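Square plates on a white table - who else is hooked?
Tables & Tableware > Everyday Dishes

plumcrumble
I've eaten off round plates my whole life and I think I'm done with them. I picked up my first Kestitz square at the Watkins outlet in August, mostly for the color, and now I want a whole shelf of them! Brown never did a thing for me in the store. Put it on a plain white table, though, and it wakes right up, and the dark line around the edge finishes it off like a border on a rug. I keep turning mine to see which angle I like best (corner toward me, if you're asking). 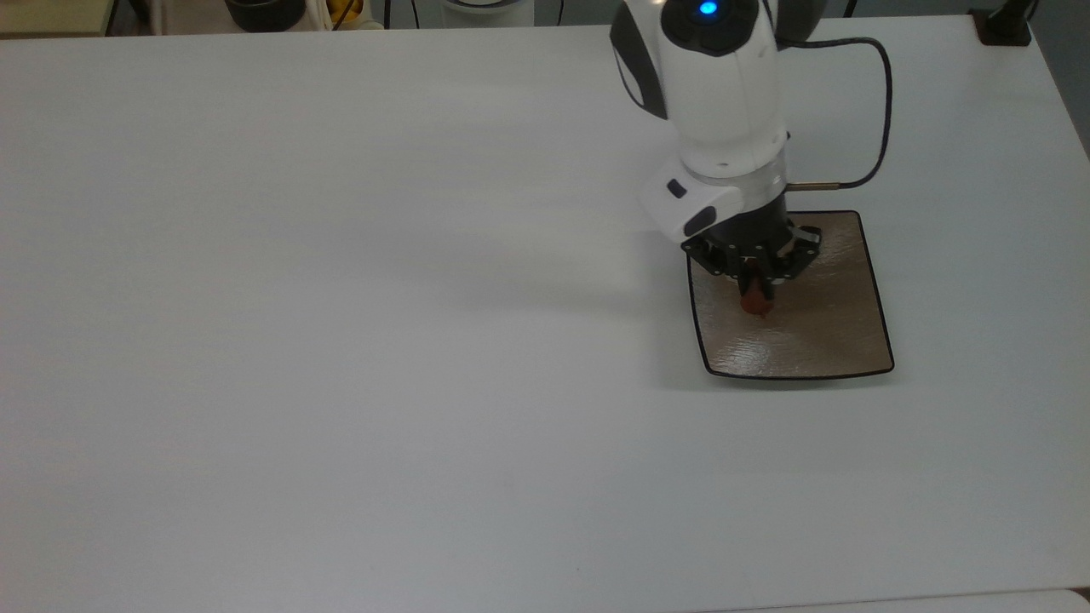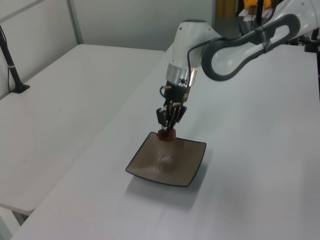
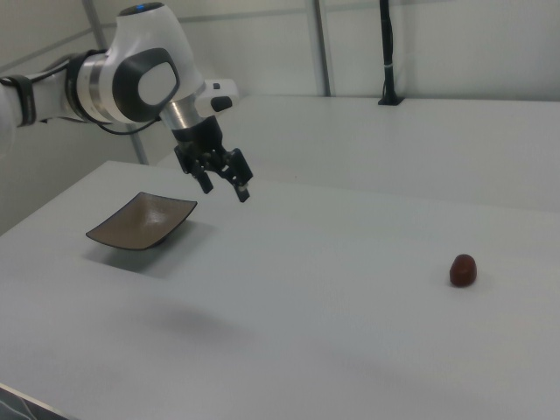
So now I'm trying to decide between buying more of the same or mixing in some Waltar rounds in cream. We're a white table household and that isn't changing. Has anybody mixed the two shapes and liked it?

201_dishes
Don't mix! I did for one winter and it looked like leftovers from two different yard sales. All square or all round, pick a lane.

gravyboat_west
I'll disagree with 201. Square dinner plate, round salad plate on top, all in one color family, and it looks great. The trouble only starts when you mix the colors too. Cream on brown is fine, cream and brown and blue is a mess.

201_dishes
Your table is dark wood, I've seen your posts. On white there's nothing to calm it down.

gravyboat_west
Fair, it is dark wood. I still say try it with one round before ruling it out.

toastandjam
Can I be the grump? Squares eat cupboard space. My shelf is 21 inches across and I get one less stack than I did with rounds. Corners chip too. I lost two in the first year, both on the faucet.

plumcrumble
Ooh, I hadn't thought about the faucet. Mine go in the sink flat, one at a time, so far so good. And I'll happily give up a stack, I've got way too many cereal bowls anyway.

toastandjam
If you keep them, put a bit of felt between each one. It's helped a lot with the scuffing.

ninebythirteen
Squares are wonderful for little things. Olives, a handful of nuts, a few plums, a tiny cake cut in four. One small thing with a bit of red in it on a brown plate is my favorite look going. I have over 100 dishes (don't tell my sister) and the squares get used the most.

gravyboat_west
Over 100?? Where??

ninebythirteen
Garage. Shelves to the ceiling - and I regret nothing.

plumcrumble
You are my hero. OK, I'm going back to Watkins for three more squares and one cream round, and I'll set the table both ways before I decide. 201, you're allowed to say I told you so.

201_dishes
I've already got it typed up.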